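**Oilcloth or cotton for a kitchen table?**

**kurinex_home:** We moved to Cikorville in March and our table has a bad top. I want to cover it. Oilcloth is 15 a meter at Dadance, cotton is 20. Which one lasts longer?

**shiferaw2:** Cotton. Oilcloth cracks at the folds after one winter - I threw away two.

**plumjar:** I don't agree. Mine never cracked, because I roll it and do not fold it. Cotton must be washed every week.

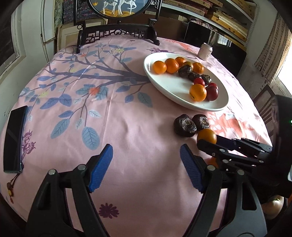

Round tables are more difficult, I think, whichever cloth you choose. The edge hangs in waves and you must cut it well. For color I would go brave. A glossy pink print like this one looks cheerful, and orange fruit looks very nice on it.

**shiferaw2:** Nice, yes. But I still say cotton.

**kurinex_home:** Thank you both. I will buy 2 meters of oilcloth and roll it.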